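Moklow footpath reopens all the way to the river

Walkers in Moklow have their river path back! The full loop from the old mill lot down to Costa Landing opened again at 8 a.m. after being closed since November, and people were already lined up at the gate with dogs, strollers and at least one very muddy mountain bike.

The closure began when high water ate away the bank below the second bend and took a long piece of the trail with it. For months anyone who wanted to reach the landing had to go up to the county road and walk the shoulder, which is no fun with kids and even less fun when the gravel trucks are running. The new stretch sits farther back from the water, up under the sycamores, and it is a lovely piece of trail – shady and wide enough for two strollers to pass.

Crews put down 1,371 feet of new path and built 32 steps into the slope at the steep end. Anyone who would like to skip the steps can take the ramp, which swings out to the left and comes back in by the big rock everyone sits on. The rock has not moved, in case you were worried.

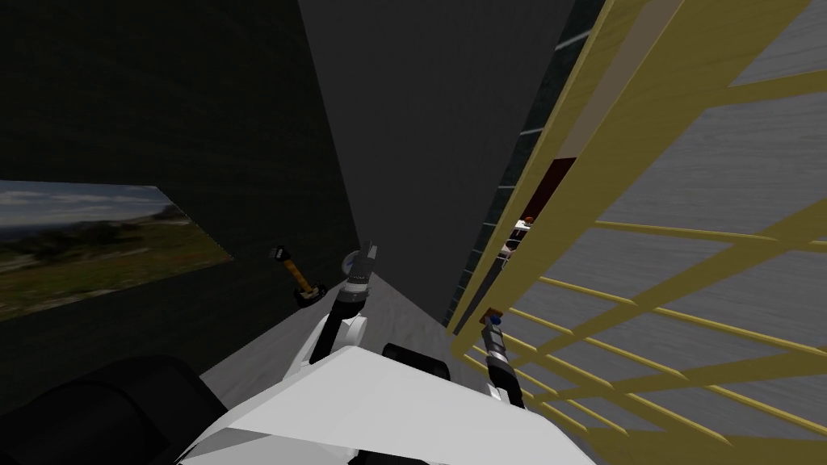 Wurkum Weekly staff

The town paid for most of the work out of its parks budget, and neighbors chipped in for the rest. A pancake breakfast at the Tratero Grange brought in $771, and that money went straight into benches. There are three of them now, two looking upstream and one facing the meadow, and the meadow one already seems to be the favorite. Get there early if you want to sit and eat your lunch.

Plants are going in too. The bare ground beside the new section has been seeded with native grasses, and 26 young willows were set along the bank to help hold the soil. They look like sticks at the moment, so please watch your step and keep dogs on the path side of the string until they leaf out. The string will come down once the roots have had a season to take.

A few things are still on the list. The water fountain at the mill lot is waiting on a part, the map board shows the old route, and the last bit before the landing gets soft after rain – boots are a good idea. Parking is free, but the lower lot is small and fills up fast on nice mornings. There is more room behind the library in Wurkum, and the connector trail from there comes out right by the first bridge.

The path is open from dawn to dusk. Bikes are welcome as far as the steps and should be walked down the ramp. Herons are back on the gravel bar below the landing, too, so bring the binoculars!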